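**Minutes – shared lounge and laundry, Flelter House residents**
2024-10-15, first-floor lounge, 7:30 p.m.

Present: Pierina Caputo (chair), D. Messina (minutes), R. Genetti, L. Prornader, and the residents of rooms 2 and 5.
Apologies: room 4, working late.

**1. Minutes of the September meeting**

Agreed with one correction. The line about the dryer should read "lint screen to be replaced," as the dryer itself is staying. Messina has changed the copy in the binder.

**2. Laundry left in the lounge**

Pierina said this was the main reason for meeting early this month. Clothes are still being brought down and sorted in the lounge, and some of them stay there for days. She has no objection to people folding in front of the TV. The trouble is baskets left on the floor between the sofa and the TV cabinet, where people walk.

Genetti said the laundry room has no flat surface to fold on, so the lounge is the obvious place. Room 5 agreed and said the top of the washer shakes too much to put anything on it.

After some back and forth, the following was agreed:

- Folding in the lounge is fine at any time.
- Baskets go back to the owner's room the same evening.
- Anything still there the next morning is moved, basket and all, to the shelf outside the laundry room. It is not to be emptied or sorted by anyone else.
- Wet things do not go on the sofa, including over the back.

Room 2 asked whether sports clothes could be soaked in the basket. They can't, as the basket has holes in it. Use the sink in the laundry room and drain it after.

Messina asked for names on baskets. Most people were in favor. Masking tape and a marker will do for now, on the outside under the rim.

**3. Folding table**

Prornader has measured the wall opposite the washer. A fold-down shelf 30 inches wide would fit and still let the door open. He has a bracket left over from another job and will bring it next time so we can look at it. No money needed until then.

**4. Lounge floor**

The floor has been getting gritty again. Genetti sweeps on Saturdays but said it doesn't last through the week. Shoes off at the lounge door was suggested and voted on: 3 for, 2 against, one abstaining. Passed. Pierina will move the shoe rack up from the entry.

Please sweep with the soft broom only. The stiff one is for the back steps. No wet mopping – a damp cloth is enough, and dry it straight after.

**5. Sofa**

Prornader asked about washing the covers. Messina looked and could not find a zipper on the back section, so that part will have to be cleaned in place. She got a price from a cleaner, but it was for a full set of furniture and more than we want to spend. She will ask again for the sofa alone.

Until then, spills get blotted with plain water. No stain spray, please. Room 5 offered a throw for the seat and this was accepted.

**6. Afternoon sun**

Room 2 said the glare on the TV makes it hard to watch anything on weekend afternoons. Moving the TV was discussed and dropped, as nobody wants new holes in the wall. A plain curtain was preferred. Genetti has a pair in storage and will check the length. They must hang clear of the unit under the window.

**7. House fund**

The fund stands at $1,699. Nothing was spent in September apart from detergent, which came to around $20 and was paid from the jar. Anyone buying for the house should leave the receipt in the binder with their room number on it.

**8. Any other business**

The spare key to the laundry room is missing from its hook. Whoever has it, please put it back.

**Actions**

- Caputo – shoe rack to the lounge door; tape and marker on the laundry shelf
- Prornader – bring the bracket
- Messina – new price for the sofa
- Genetti – curtains
- All – names on baskets

Next meeting: same place and time next month. Closed at 8:25 p.m.

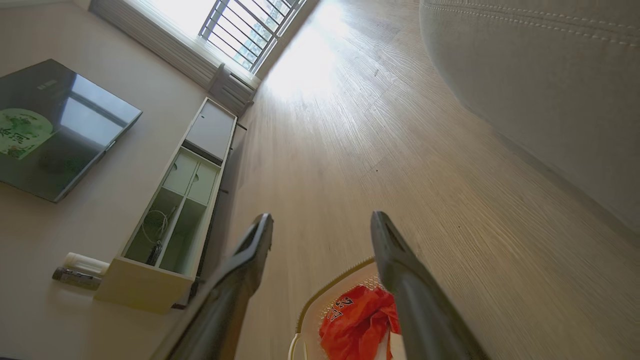

What happens to a basket that is still in the lounge in the morning?

It gets moved to the shelf outside the laundry room with everything left in it, and the owner picks it up from there.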